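Gronix raised toilet seat with arms: long-term review

Reviewed by Yolanda Kowalczyk
28 November 2018

I had my left hip replaced in April and was told at the pre-op class that I would need a raised seat on the toilet for at least the first weeks. The hospital lends them out free of charge, but the one they offered had no arms, and our bathroom has nothing solid to hold on to. We bought the Gronix instead. I used it every day until the end of the summer, and my mother-in-law has had it since, so it has now been through two quite different people.

It cost us 169 pounds from a mobility shop in Trondambridge. You can pay a lot less for a plain plastic riser. I will come back to whether the difference is worth it.

What you get

The seat comes in one box with the two arms packed separately, four rubber-faced brackets, a hex key and a folded instruction sheet. The sheet is mostly drawings. The drawings are fine apart from step 4, where the bracket is shown the wrong way round for a British pan. My husband fitted it that way, found it slid, took it off and turned the brackets over. After that it held.

Fitting took him just under an hour including the mistake. When we moved it to his mother's flat he did it in 15 minutes. You do not need any tools of your own. You do need to be able to kneel down and look under the rim, so do not leave this until you are home from hospital with a new hip. Get it on the week before and practise with it.

Height and weight limit

There are three height settings. I am tall and used the highest, which kept my knees lower than my hips, as the physio wanted. My mother-in-law is a good deal shorter and has it on the lowest. On the highest setting her feet did not sit flat on the floor, and that made her nervous about leaning forward to get up.

The stated limit is 250 kg. Neither of us comes anywhere near that, so I can't say how it behaves at the top end. With my weight on it there was no creak and no flex in the seat itself. The arms do flex slightly if you push on one only. I was taught to push down on both together, and when I did that they felt firm.

In use

For the first fortnight I could not have managed without the arms. The movement is: back up until you feel the seat behind your legs, put the operated leg out in front, reach back for both arms, then lower yourself. My physio, Bilal Khasawneh, made me do this over and over on the ward before he would sign me off, using a seat very like this one. He did not recommend any make. His only advice on buying was to avoid anything held on by one clamp at the front.
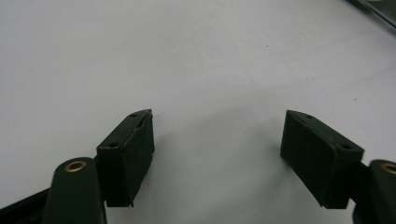

A clear surface with the two grips open.

The padding on the arms is good. It is a closed foam, so it wipes clean and doesn't soak anything up. The seat is hard plastic with a slight dip towards the front. Some people online complain that the dip tips you forward. I noticed it for a day or two and then stopped noticing. My mother-in-law, who has thinner legs, finds the front edge digs in if she sits for long.

The opening is smaller than on a normal toilet seat. I will not go into detail, but allow for it when you are washing or wiping, particularly if you are not allowed to bend or twist. A long-handled aid helped me a lot in the early weeks.

Cleaning

This is the weak point. The seat lifts off the brackets, but the brackets stay on the pan and there is a ridge under each one that collects dirt. You can reach it with an old toothbrush. I could not do that job myself until nearly three months after the operation, so it fell to my husband, who did not enjoy it.

Check the brackets when you clean. Ours needed tightening every couple of weeks. It is a quarter turn each time, nothing more, but if you let it go the seat starts to shift sideways as you sit.

Sharing a bathroom

The rest of the household has to live with it too. My husband took it off and put it back for the first few days, then gave up and just used it as it was. If you have small children visiting, they will need a step. Our lid would not close with the seat fitted, which is something to know if you have a cat that drinks from the toilet, as we do.

Spare parts and service

One of the rubber feet on an arm split in July. I rang Gronix, gave the part number (3519, printed on the last page of the sheet) and spoke to a man called Karim Jaber, who posted two new ones without charge. They took 9 days to come. We used the seat in the meantime with the arm on its bare end, which marked the vinyl.

Compared with others

I tried the Skesdale riser at my sister's. It is lighter, much cheaper and easier to clean, but it has no arms and sits directly on the rim with side clips. I would have been happy on it by week eight. I would not have wanted it in week one. The Bitar frame, which stands on the floor around the toilet and isn't fixed to it, is the other thing to look at if your pan is an odd shape. It needs more floor space than we have.

Should you buy it?

If your hospital will lend you a seat with arms, take that and keep your money. If it won't, and you have no rail or basin within reach, I think the Gronix is worth paying for. Measure your pan first. The brackets fit round and most oval pans but not the square-fronted sort.

Good: firm arms, three heights, quick to refit, helpful phone line
Not so good: awkward to clean, step 4 of the instructions, brackets need regular tightening

Four out of five.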